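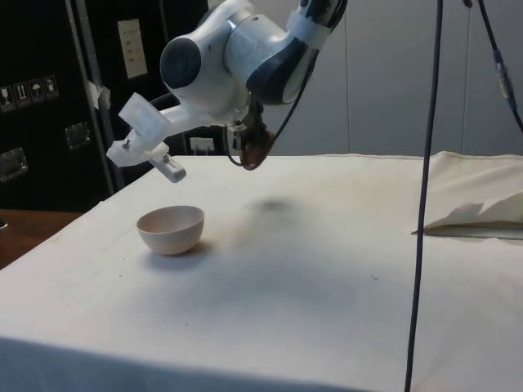

공유공방 로봇팔 만들기 4주차 강의 노트
04/08/2021

지난주에 그리퍼 브래킷 출력까지 하고 헤어졌죠? 이번 주는 조립하고 팔에 달아서 그릇 하나 집어 보는 데까지 갑니다. 욕심 같아서는 쌓기까지 하고 싶은데, 제 경험상 4주차에 쌓기까지 간 조는 딱 한 조였어요. 천천히 합시다!

1. 출력물 다듬기

서포트 뗀 자리를 꼭 사포로 밀어 주세요. 저는 처음에 귀찮아서 그냥 조립했다가 판이 미세하게 들떠서 손가락 끝이 매번 다른 데로 가더라고요. 이틀을 코드만 들여다봤는데 범인은 플라스틱 찌꺼기였습니다(눈물). 나사 구멍은 드릴로 뚫지 말고 손으로 살살 넓히세요. 출력 파일은 공방 공용 폴더 Rumeo 안에 있고, 제일 최근 것이 19번입니다. 18번은 구멍 위치가 틀렸으니까 절대 뽑지 마세요. 지난 기수에 두 분이 뽑으셨어요...

2. 팔에 달기

전원부터 내립니다. 그리퍼 판을 손목에 대고 나사를 대각선 순서로 조금씩 조이세요. 한쪽을 끝까지 조이고 반대쪽으로 가면 판이 휩니다. 출력물이라 힘 조절이 진짜 중요해요. 드라이버가 뻑뻑해지는 느낌이 오면 거기서 멈추세요.

손가락은 회색 원통형 하나만 씁니다. 사진에서 팔 끝 아래로 비스듬히 내려온 그거예요. 손가락 두 개짜리는 다음 달 반에서 다루니까 궁금하신 분은 Mallik 자료를 먼저 읽어 보셔도 좋고요.

3. 케이블

제가 잔소리를 제일 많이 하는 부분입니다. 케이블은 관절 옆에서 고리 모양으로 여유를 남겨 주세요. 팽팽하게 묶으면 손목이 돌 때 당겨지고, 너무 길면 그릇을 쓸어 버립니다. 묶기 전에 전원 내린 상태에서 손목을 양쪽 끝까지 손으로 돌려 보고, 제일 많이 당겨지는 자세에 맞춰서 길이를 정하면 돼요. 타이는 일단 느슨하게, 시험 다 끝나고 꽉.

4. 작업대 준비

- 흰 천을 깔고 주름을 펴기. 얼룩은 좀 있어도 괜찮습니다.
- 그릇은 하나만. 팔 아래에 열린 쪽이 위로 가게 놓기.
- 종이랑 남는 천은 오른쪽 뒤 구석으로 밀어 두기.
- 커피는 제발 다른 테이블에.

흰 천에 흰 그릇이라 눈으로도 경계가 애매한데, 일부러 이렇게 합니다. 쉬운 색으로 시작하면 나중에 카메라 붙일 때 다들 고생하시더라고요. 오늘은 좌표로만 움직이니까 색은 상관없고, 그림자 보면서 높이 가늠하는 연습이라고 생각하세요.

5. 첫 동작

설정 파일에서 속도를 100으로 두고 시작하세요. 기본값이 1278로 되어 있는데 그대로 돌리면 깜짝 놀랍니다. 상한은 2225까지 들어가지만 이 수업에서는 쓸 일이 없어요.

순서는 이렇습니다. 손가락 끝을 그릇 테두리보다 그릇 하나 너비쯤 위에서 세우고, 거기서 일단 정지. 옆에서도 보고 앞에서도 보고, 괜찮다 싶으면 조금씩 내립니다. 한 번에 바닥까지 내리는 명령은 쓰지 마세요. 한 사람은 키보드, 한 사람은 비상정지 버튼 담당이고 중간에 역할 바꾸기!

테두리에 닿는 위치가 자꾸 틀어지면 코드 고치기 전에 나사부터 다시 보세요. 그다음이 케이블, 그다음이 영점입니다.

다음 주까지 할 것

정지 위치 좌표를 조별로 적어서 Udden 게시판에 올려 주세요. 손글씨 사진도 됩니다. 그릇을 여분으로 더 쓰고 싶은 조는 Aidoo 선반 맨 아래 칸에서 꺼내 쓰고 제자리에 돌려놓기. 나사 부족한 조는 미리 말씀해 주세요, 제가 주문할 때 같이 넣을게요.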